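September 2, 2024

I have spent the last few evenings on a budget for a kitchen manipulation setup in Drutdale. The arm and wrist camera are settled. What remains is the spare parts line, the end effector and the order in which things get bought.

Reach came first. The counter sets the working height, and drawers below it mean the wrist has to clear the bar pulls.
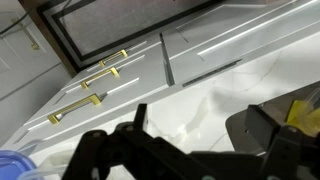

## Gripper

Two quotes so far. Pillico wants $1,693 for a parallel gripper with spare jaws. Ojala is $300 cheaper, but the finger pads are extra and ship in October. I priced both over a year of use, and the gap closes to almost nothing once pads are counted.

Sink work drives the pad choice. A rubber glove in a clear bowl is a poor target for a depth sensor, and brushed steel adds reflections on top of that.

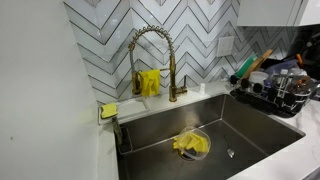 I also budgeted $531 for a second camera and a fixed mount. Onni Hämäläinen argued for a polarizing filter on the existing one first. He is probably right, so the filter moves up and the camera becomes a second-round purchase.

Small metal items are the other problem. A spoon lying on the basin floor leaves very little height for a fingertip to get under, and the stock Pillico jaws are thick at the end. 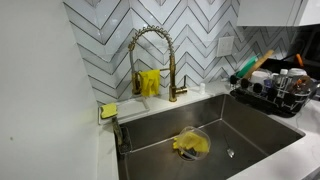

## Still open

- Sealing: Privier sells a wrist cover, 11 days lead time. No price yet.
- Thin fingertips: print or buy.
- Cable guides: whatever is in the drawer.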